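Saturday, and I have the budget sheet for the second hand open again. Valeriano Alcaraz wants the equipment plan for June on one page, with a total he can sign. I have three pages and no total yet.

The main question is whether we buy another five-finger hand or put the money into wrist modules and spares for the one we run now. I went through the card-handling material this morning before touching the figures.

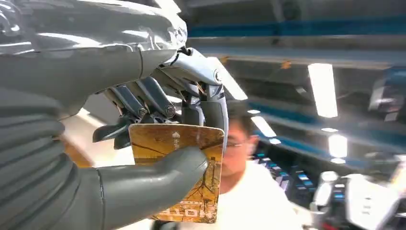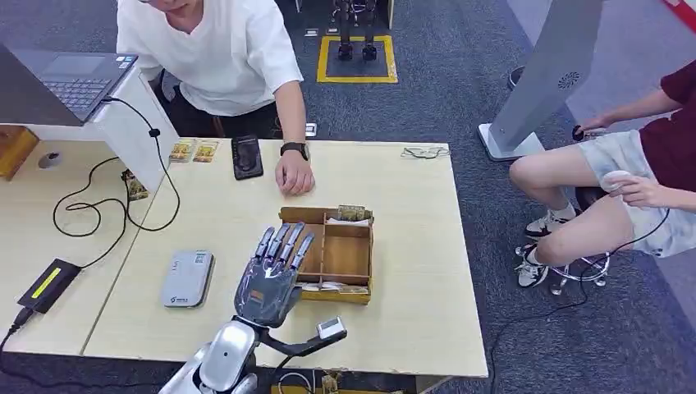
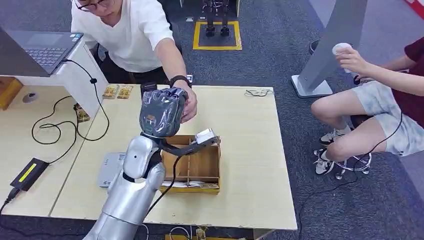

Card held between thumb and fingers; the hand at the divided tray; the hand in its plastic bag, with the same tray.

Notes while it is fresh. The thumb pad is what matters for cards. It presses flat on the printed face and the fingers take the load from behind. That is a good grip for a stiff card with rounded corners and I would not expect it to hold for thin paper. So the spares list needs thumb pads first and fingertips second. Zorkis sell the pads only in packs of 6, at a price I find hard to defend, but the pack goes in.

Sleeves. A crinkled plastic bag is cheap and covers the joints, and I can see why one would use it. I don't want it in the plan as a permanent item. Loose film near the linkages is a risk, even if the label still shows through it. Gundby list a fitted cover for hands of this size. They quote 19 working days and want payment up front. I have put two covers down, one to use and one to wash, and marked the line as optional so that Valeriano can strike it without asking me.

The wrist bracket. The module sits well out to the side of the hand, which gives it a clear line to the compartments but also makes it the first thing likely to meet the edge of a tray. I have asked for a shorter bracket twice. Aguirre can machine one from our drawing, and their price for a single part is nearly the same as for four, so I have written four. If the drawing is wrong we will own four wrong brackets. I shall check it on Monday with the callipers and a second pair of eyes.

Trays. The light wooden one is fine. The inner walls are thin and the cells suit small packets and cards. I looked at moulded trays in the Brullberg catalogue and closed it again. Wood can be cut to a new layout in an afternoon and we change the layout often. No money there this year.

Cables. This is the line I always leave out and then have to beg for. There are leads looped over the side table and more running across the carpet, and any layout with an operator on a stool beside the bench will add to them. I have put in floor covers, a clamp rail for the table edge and a box of ties. It comes to very little next to the hand. I have written it as its own line anyway — last year it was folded into 'sundries' and went when sundries went.

Figures so far, before tax. The spares, covers and brackets together come to 1341. The cable work, a better stand for the laptop and a proper operator's seat with a back take the running total to 2837. The second hand is not in either number. Its quote runs out at the end of the month and I have written to ask for an extension, no reply yet.

My view at present is that we should delay the second hand and spend the smaller sum now. A spare hand without pads, covers or a sound bracket would sit on a shelf or be stripped for parts, and we would pay the full price for a box of fingers. The case against is downtime. If a finger drive fails there is no repair route shorter than sending the whole unit back, and the card work stops until it returns. I have no good figure for how likely that is. The log gives hours powered, which is a poor guide to wear, and grips were never counted. Added a line asking for a grip counter in the control software. No cost except someone's week.

To do: check the bracket drawing, chase the quote, ask Gundby if the cover leaves the thumb pad bare. If it does not, the cover is no use to us and comes off the list.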